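Dogs and parking at the Albridge badlands overlook

Posted by Rososeck in Parks and Day Trips

Our walking group is planning a visit to the clay hills outside Albridge in April. The township page states that the lower slopes are closed to foot traffic but does not say whether leashed dogs are permitted on the viewing path. We would also like to know whether a small bus may park at the overlook. Any current information would be appreciated.

Liew
Member, 246 posts

Leashed dogs are permitted on the gravel path as far as the second bench. They are not permitted on the boardwalk. The overlook lot has 13 spaces and is not suitable for a bus — please use the lot on Route 2 and walk up. The gate is locked at 8 p.m. The clay becomes very slick after rain, and visitors are asked to remain behind the rail at all times.

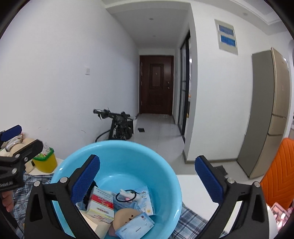
Small items in a light blue basin, including a hair tie with a white bunny.

For groups, the township requires a day-use form. It may be obtained at the front desk or by mail, and the form number is 3367. Please allow two weeks for a reply.

Rukix
New member

We went last fall and parked on the shoulder without any trouble. Did not see a dog sign. Nice colors near sunset.

Liew
Member, 246 posts

Shoulder parking is no longer allowed on the overlook side of the road. The signs were put up over the winter.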